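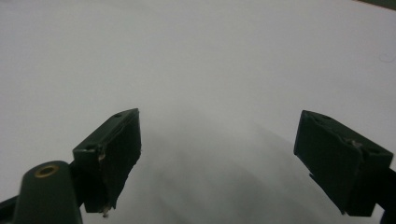 Slide 1. Open gripper over a plain pale surface, both finger pads worn.

Speaker notes - "Chores and Machines: Where the Work Stands"
Raquel Baptista, Durside Institute for Applied Work
10 November 2023

Opening (2 minutes)

Good afternoon. On behalf of the Durside Institute, I would like to thank the Rivera Center for hosting this session and Martim Macedo for arranging the program.

The question I was asked to address is whether machines can do ordinary chores yet, at home and on the shop floor. My answer is that they can do parts of some chores, under conditions that someone has prepared for them. I will spend most of my time on those conditions.

Slide 1 (stay on this slide)

Point to the open space between the fingers. The task we care about begins with two flat pads and a gap. Folding a dish towel, sorting screws and clearing a breakfast table all have to pass through a gap of this kind.

Point to the pads. The edges are frayed, and there are light scuffs where the dark material has rubbed away. Members of the audience who manage equipment will recognize this. Grip depends on the pad, and the pad is a consumable part. Budgets for automation often list the arm and the software and leave out the pads.

Point to the thin curved line near the right edge of the surface. It resembles a hair or a small fiber. A person wiping a counter would pick it up without thinking. Blocky fingertips are poorly suited to it, and a camera may not register it at all. Pause here. Ask how many in the room have cleaned a counter this week.

The Forka trial

Our household study, Forka, covered 25 homes and recorded 776 attempts at seven chores. The chores were chosen by the residents. I will give the findings in general terms, as the full report is due in December.

Rigid objects of moderate size were handled well. Cups, cans and boxed goods gave little trouble when they stood apart from one another. Results fell when items touched, and fell again with cloth, plastic wrap and anything thin lying flat on a table. A sheet of paper on a smooth counter remains a hard problem for two stiff fingers.

Residents judged the work more strictly than our staff did. A table with crumbs left on it was, to them, a table that had not been cleared. We have since adopted the residents' standard for all scoring.

(If time is short, skip to the shop floor.)

The shop floor

Anow, our partner in light assembly, offers a useful contrast. Parts arrive in trays, the lighting does not change, and the same fastener is used all day. Machines do well there. Much of the credit belongs to the people who laid out the bench, and that labor should appear in any honest account of cost.

The end of a shift is different. Sweeping up, returning tools and finding the dropped washer are still done by hand at Anow, and management has no plan to change this.

Recommendations for member organizations

Ask vendors to show the chore from start to finish, including cleanup.
Ask how often finger pads are replaced and who replaces them.
Test with your own objects, on your own surfaces.
Record failed attempts as carefully as successful ones.

Questions

Martim will moderate. Likely topics are safety near children, cost per household, and effects on employment. Refer employment questions to the Institute's policy office - do not estimate figures from the stage. Leave slide 1 on the screen during discussion.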